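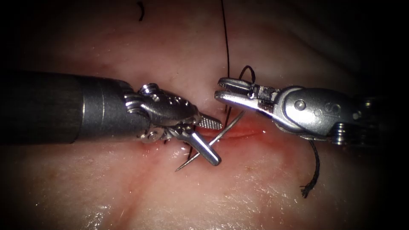
Skestena: a suturing set for comparing cameras and controllers

Version 2, 23 April 2023

What you get

Skestena is a collection of short two-arm suturing episodes, recorded so that we could stop arguing about controllers in the corridor and start arguing about them in a README. Each episode covers one attempt at a stitch, with video, joint positions and whatever the operator typed in the notes field. The notes field is optional and it shows.

There are 104 episodes. Of these, 73 were driven with Dundach, our old controller, and the rest with Yin, which was meant to replace it by January and is still meant to replace it.

Views

Every episode has a fixed view, taken from beside or above the work, and a wrist view from a small camera near the instrument. The fixed view is the one people ask for. It shows both instruments, most of the thread and a fair bit of darkness in the corners. The wrist view is closer, moodier and much better at showing you an instrument body when you wanted a needle.

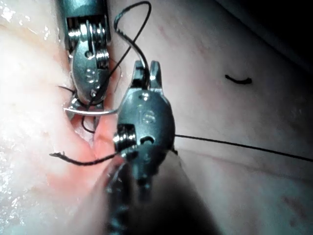
Wrist view. The nearer instrument's shaft is out of focus; the needle passes in front of its jaws.

Train on the wrist view alone if you like. We did, and the policy became very fond of pulleys. Both views together worked best for us with either controller, though Yin gained more from the second camera than Dundach did.

Folder layout

episodes/ one folder per attempt, numbered in the order they were saved
fixed/ video from the fixed camera
wrist/ video from the wrist camera
joints.csv positions and jaw angles for both arms
notes.txt may be empty, may be rude

Comparing the controllers

Dundach is slow and forgiving. Yin is quick, and expects you to have made up your mind. The difference is hard to see on the approach and easy to see at the handover, when one set of jaws has to let go of the needle and the other has to want it.

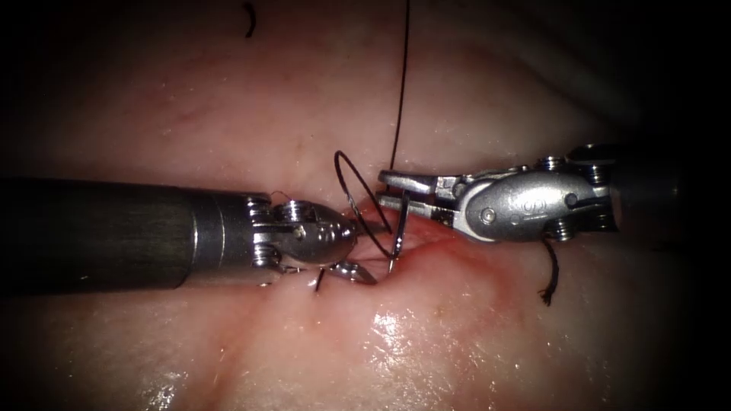

Loose thread is a separate headache. Segmentation models trained on tidy footage will happily report a cut end as part of the working strand, so score the thread masks by hand on a few episodes before you believe any average. About 50 episodes have hand-drawn masks. They were drawn by several people with different ideas of where a frayed end stops.

Known problems

The two video streams start at slightly different times. Use the timestamps and ignore the file lengths.
Bright reflections off wet surfaces and polished metal upset the depth estimates. We tried three filters and kept none of them.
Jaw angle is the commanded angle. Whether the jaws agreed is between you and the video.
Episode numbers have gaps. Please don't write to ask about the gaps.

Not suitable for

Anything clinical. These are recordings for comparing equipment, and a good score here says nothing about how a system would do on a patient.

Use and credit

Free for research and teaching. Please name Skestena and the Stestuleo lab, and say which version you used. Corrections to the masks are welcome, ideally with the corrected masks attached.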